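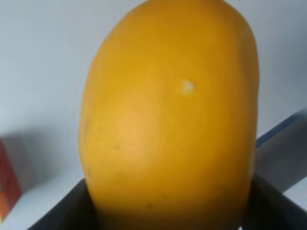
The Case Against the Fruit Bowl

5 min read

Search for: Search Search the archive

I have owned a fruit bowl for most of my adult life and I can't say it has ever done me any good. I buy the fruit, I arrange the fruit, I admire the fruit for a day and a half. Then I eat crackers standing up at the counter and look at it over the top of the box.

A mango is the worst offender. A mango asks to be watched. You can buy one as yellow as a school bus, with a blush of orange down one side and a couple of freckles, and still have no idea whether it's ready. You have to pick it up every day and give it a small, considerate squeeze, like a doctor who doesn't want to alarm anybody. Put it in a bowl with six other things and you forget. By the time you remember, you own a bag of warm syrup.

My friend Noémie Bailly keeps her fruit on the table. Just on the table, out in the open, wherever there's room. For years I took this for laziness, and I said so, and she went on eating a piece of fruit every day of her life while I went on throwing mine out. In June I gave in and tried it her way.

The theory, as far as she has one, is that a bowl is a place where things have been dealt with. You put the apples in it and your brain files them under Done. An apple by itself on a bare white table hasn't been dealt with at all. It looks as if you set it down a minute ago and meant to come back. So you come back.

I'd extend this to everything else in the house, and here I start losing people. The modern home is very keen on containers. I got a catalog from Lilisari last month that had 12 pages of baskets in it, and as far as I could tell the baskets were for holding other baskets. There was one called the Girier, for "everyday overflow." I don't want to give my overflow a home. It'll bring friends.

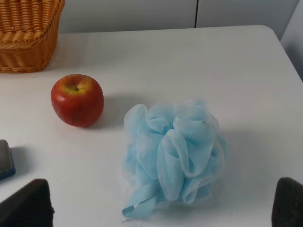 Photo: Hugo Maillard

Take the bath pouf. It's a ridiculous object, a lot of blue netting bunched up into something like a hydrangea, with a loop so you can hang it from the faucet. I bought a spare and gave it to a very nice basket in the hall closet, where it was safe from me. Then I bought another spare. If I'd left the first one on the table next to the apples I would have felt foolish every time I passed it, and feeling foolish is the only thing that has ever gotten me to put something away. It would have been in the bathroom by dinner.

Hugo, who has heard this speech more often than he would like, says that what I'm describing is a mess. Fair enough. There is a difference, though, and I'll defend it until he leaves the room. A mess is things you've stopped seeing. A table with an apple and a bath pouf on it is a table you see every single time, mostly with irritation. The irritation does the work. Put a lid on it and you've got the hall closet.

He also points out that there's still a basket on the table. There is. I haven't thrown the baskets away, I'm not a fanatic, and a wicker basket is a good-looking thing to have around. But it has been moved to the corner, where it can think about what it did. Things have to earn their way in. Unopened mail doesn't qualify. Neither do batteries of uncertain standing, or the key to the house I lived in before this one.

I'll admit to some problems. You can't serve dinner on a table that is also your to-do list without a certain amount of shoving. Guests don't always understand. Ludivine Mallet came for coffee and asked very gently whether I was in the middle of something – I said yes, which I suppose I was. And round fruit on a flat surface has ambitions. Anything near the edge will find the floor, and a bruised pear is no argument for my side.

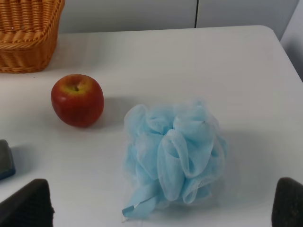
What the Table Is For

My grandmother's kitchen table never had a centerpiece. It had whatever was next. Beans if it was beans, a shirt if the shirt needed a button, and sometimes both at once, with a reminder to keep them apart. I don't remember anyone calling it clutter. The table was where you found out what you were supposed to be doing, and it was usually cleared by supper because we had to eat on it.

I've cleared mine for supper perhaps half the time this summer. The other half I've eaten with a plate wedged up against the evidence. But I've had an apple most days, with the skin on, over the sink, and I've bought no more bath poufs. Noémie hasn't said anything about it. She did bring me a pear last week, and she put it on the table, well back from the edge.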